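FOR IMMEDIATE RELEASE

Multex Opens Repair Workshop for Curtains, Blinds and Chair Covers in Former Venckus Mill

SKIDETTI, December 7, 2019 – Multex, a maker of household fabrics, has opened a repair workshop on the ground floor of the former Venckus spinning mill. The workshop takes in curtains, fabric blinds, loose chair covers and cushions from private households and small businesses. Items do not need to have been made or sold by Multex.

The counter is open Tuesday through Saturday. Customers can bring in items without an appointment during counter hours. Anything wider than a standard double curtain should be booked ahead by phone so that a cutting table can be kept free.

Multex has repaired its own products at its main plant for many years, but until now it sent other makers' goods back to the customer with a note. Requests for that kind of work have gone up steadily. Last year the plant turned away 2,000 items that its staff could have fixed.

"We had people driving across the county with a pair of lined drapes in the back seat, and we were telling them no at the door," said Dzintra Adomaitis, managing director of Multex. "The sewing was never the problem. We did not have the room to receive the work, tag it and store it. The mill has given us that."

The workshop employs six people. Four moved over from the main plant and two were hired locally. Jurgita Rozīte, who ran the finishing room at the plant, is workshop manager.

What the workshop repairs

Most of the work is expected to be hems, linings and headings. Worn pencil pleat and pinch pleat headings can be cut off and replaced with new tape. Sun-rotted linings can be taken out and new ones fitted while the face fabric is kept. Roman blinds can be re-corded and have their rods replaced. Older blinds with looped cords will be fitted with a breakaway device before they are handed back, at no added charge.

Chair and sofa covers can be patched, taken in, or given new zippers and piping. The workshop does not do fixed upholstery, springs or frames. It also does not clean fabrics, and items must be clean when they are brought in. Pieces with mold will be returned.

For visible repairs, customers can choose from the Merari range, a plain cotton and linen cloth that Multex weaves in 30 colors. The workshop will try to match the existing fabric where it can. Exact matches on faded cloth are not promised, and a sample patch is pinned to the piece for the customer to approve before any cutting is done.

"Faded greens are the hardest," said Rozīte. "You can lay ten greens next to it and they all look wrong under the lamp. Then you take it over to the window and one of them is fine. So we do the matching by the window, in the morning if possible."

Prices and turnaround

Prices are set per job after an inspection at the counter, and the inspection is free. A written price is given before work starts and does not change unless the customer asks for something extra. A printed price guide for common jobs is available at the counter.

Small jobs such as hems and zippers are normally ready in a week. Relining takes longer, and customers should expect a wait of three to four weeks through the end of the winter. Finished items are held free of charge for 78 days. After that the workshop will write to the customer before doing anything further with the piece.

About the building

The Venckus mill stopped spinning decades ago and has since been used for furniture storage. Multex has leased the ground floor on the river side. The north windows have been reglazed and the loading door has been replaced with a wider entrance at street level, with no step. The original floorboards were kept in the front room and covered in the sewing room, where loose fibers kept getting into the gaps.

The upper floors remain with the owner, and Multex has no plans to use them. Parking is in the yard behind the building, reached from the bridge side. The front of the building is on a bus route, and the stop is called Venckus.

Evening classes

Beginning after the holidays, the workshop will hold evening classes in basic curtain repair. The first course will be taught by Vaida Kļaviņa and will cover hand hemming, replacing heading tape and weighting a hem so that it hangs straight. A second course, on Roman blinds, will be taught by Ivars Lūse. Each course runs for four evenings. Participants bring a piece of their own to work on, and thread and tape are provided. Sign-up sheets are at the counter – places cannot be held by phone.

The workshop will also accept clean fabric remnants of a yard or longer. These will be used for sample patches and as practice cloth in the classes. Fleece, vinyl and stretch fabrics cannot be used.

The workshop will be closed during the last week of December and will reopen on its usual schedule in the new year. Items left before the closing will be ready on the date written on the ticket. 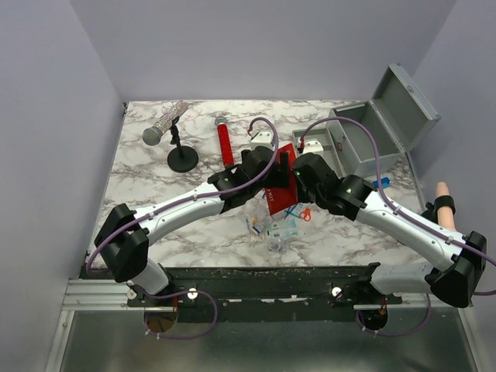 Liis Bite
Press Officer, Multex

Liis Bite handles press inquiries for Multex and its Merari range. Requests for interviews or visits to the Venckus mill can be left for her at the workshop counter or with the switchboard at the main plant.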